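The one-tray method, tried with some grumbling

Anneli Rissanen has been telling me since spring that I need a tray. Her theory is that mess is only mess when it's spread out, and that if you put all your cleaning cloths and sponges on one tray and carry it from room to room, the house more or less takes care of itself. She has said this to me over coffee at least 6 times. I remain unconvinced, but I had a free Saturday and a big metal tray I never use, so fine.

The first thing I learned is that I own too many cloths. I pulled them out from under the sink and from the hall closet and piled them up on the bed to sort, which Anneli says is the correct place because you can't go to sleep until you're finished. I would like to point out that you can also just move the pile to a chair. I have done that for years.
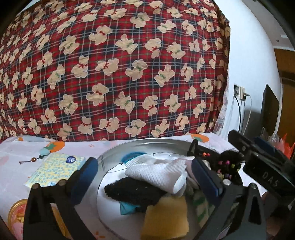 The sorting rules she gave me go like this. Waffle cloths are for glass. Anything fuzzy is for dust. Sponges are supposed to live somewhere else entirely, because they're for the kitchen, but then what was the tray for? I called her to ask and she said I was being difficult. Vilja Kettunen, who has used the same two rags since I met her, was no help either.

Then there are the small things that collect on a bed while you're busy. Hair ties, tissues, that kind of stuff. The method has no opinion on hair ties. Anneli suggested a second tray. You see where this is going, and I suspect whoever sells trays does too.

I'll give it this much: folding the cloths took 11 minutes and I did throw out four that were more hole than cloth. I also wiped down the bedroom windowsill, mainly because the tray was right there looking at me. Would I have done that without it? Probably by November.

The teddy bear blanket is staying on the bed, by the way. Anneli thinks it's too busy and wants me in something plain and gray. I've slept in her guest room and it's like being filed.

Next weekend she wants me to do the spice drawer. I've told her I have plans.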